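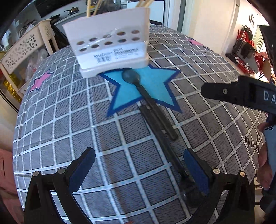 3.2 Table linen and washing trials

Cloths were taken from the dining rooms of the two guest houses at Narkby. Each was printed on one face only, and each had been in weekly use before the trial began. The stock was a mixture of plain weaves and printed patterns, including a grey cloth with a white diamond grid (Figure 2). Round tables are the usual kind at both houses, so wear along the fold over the table edge was recorded separately from wear on the flat.

Washing followed the method set out by Tomaszewski in the earlier Orkent report, with one change. The spin speed was held down for the first 51 cycles – the bearings in the older machine would not stand anything faster – and raised to the normal setting after that. Cloths were dried flat and measured along both directions of the weave. Shrinkage was taken as the loss in length between two stitched marks set 300 mm apart.

Colour loss was judged on the printed side against an unwashed strip cut from the same hem. Two readers scored each strip without sight of the other's sheet. Where the scores differed by more than one grade, the strip was read again after an interval and the second pair of scores was kept.

Figure 2. Cloth with diamond grid, felt star and black spoon (first view); utensil caddy with chopsticks and spoons (second view).

3.3 Rubbing by table goods

Washing accounts for only part of the wear on a cloth in use. Goods that stand in one spot and are pushed a short way at each meal rub the print unevenly, and the damage is often put down to the laundry.

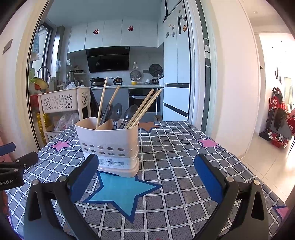
The rubbing test used a flat weighted foot drawn over the cloth for 2,000 strokes, with the fibre dust collected at every stop. The foot was faced with smooth plastic for one half of the samples and with unglazed pottery for the other. Pottery gave the greater loss in all the printed cloths, though the gap was small in the Sadowski weave and fell within the reading error for two samples of the Truta cloth.

A total of 465 strips were scored. Balaskas repeated the rubbing test in September on damp cloth and found that the print broke up sooner along the raised threads – a result we did not see in the dry samples. The damp results are given separately in Table 4 and are left out of the averages in Section 4.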